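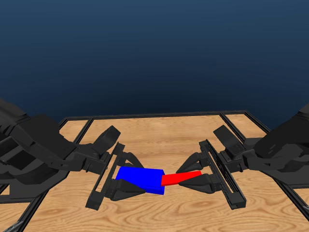

Two arms, a blue block and a red bar in the simulated workcell.

Search Enter keywords Go

Home | News | Labs | Interviews | Contact

March
By A. Stojanović

The group at Skaradell works on the second floor, above a machine shop, and most of its experiments happen on a screen. I came to ask about a result which they presented this winter: two simulated robot arms that learn to bring a bar and a block together in the air, without a fixture and without help from the table. I spoke with the researcher who leads the work. She prefers that the project is named and not the people in it, so I will follow her wish.

The project is called Wenton. It started from a complaint, she told me. "We had a policy for one arm that was quite good. It picked up the part, it carried the part, it put the part down. Then we gave it a second arm and everything became bad. Each arm did its own job correctly and the two parts met at the wrong angle."

The usual answer is to let one arm hold still while the other moves. Her group tried this first and she still thinks it is a good choice for many factories. But when the still arm has picked up its block a little crooked, the moving arm must correct for all of it, and often it can't reach far enough. "So the question for us was very small," she said. "Who should move, and how much, in the last few centimeters?"

Their method gives both arms the same goal, written as the position of one part relative to the other. The position of the table does not enter. During training the grasp is disturbed on purpose: the block can sit a few degrees off in the fingers, or the bar can be held too near its end. The policy is not told how large the error is. It has to find this out from the simulated cameras and from the forces at the fingers.

She collected the first demonstrations herself, in the simulator, with two hand controllers. There were 249 of them. "I was slow in the beginning and I threw away many," she said. "My wrists were tired. After that I understood the task better, because I noticed that I never held one hand still. I was always giving a little with the left when I pushed with the right." This remark became, more or less, the idea of the paper.

From those demonstrations the group generated a larger set by changing the starting positions and replaying the motions, and keeping only the ones that ended well. The final training set has 3,537 episodes. I asked if more would help. She was not sure. They had tested smaller sets, and the curve was already becoming flat, but she thinks that this says more about the variety of the episodes than about their number.

We talked for a while about contact, which she calls the honest part of the simulator and also the part she trusts least. When the bar touches the block, the physics engine must decide how much the two bodies push back, and small settings change the result. In an early version the arms learned to press very hard, since hard pressing was free. "On a real machine this would bend something," she said. They added a cost for force, and the motion became slower but also more even. The team now trains each policy with 4 different friction settings and reports the worst one, not the average.

A partner lab in Zoltovberg is preparing the same task on real arms. She did not want to promise anything about it. The simulated fingers are stiff, the real ones have rubber that wears down, and the real cameras have a delay. In her opinion the relative goal will transfer and the force values will not. "We will have to tune again -- I am prepared for this," she said.

Some reviewers asked why the parts are so simple. She laughed a little at this question, then answered it seriously. With plain shapes it is easy to see which arm made the mistake. With a cable or a bottle cap, there are too many places where the error can hide. The next task will use a part with a notch, so that it fits in only 2 of the possible directions, and after this they would like to try parts that bend.

Before I left I asked what she would do differently. She thought for some time. "I would look at the failures earlier," she said. "We looked at the success rate for months. Then one afternoon we played the failed episodes one after another, and almost all of them went wrong at the grasp, long before the parts came near each other." The failed episodes will be released together with the good ones when the code is cleaned up, which she expects to take until summer.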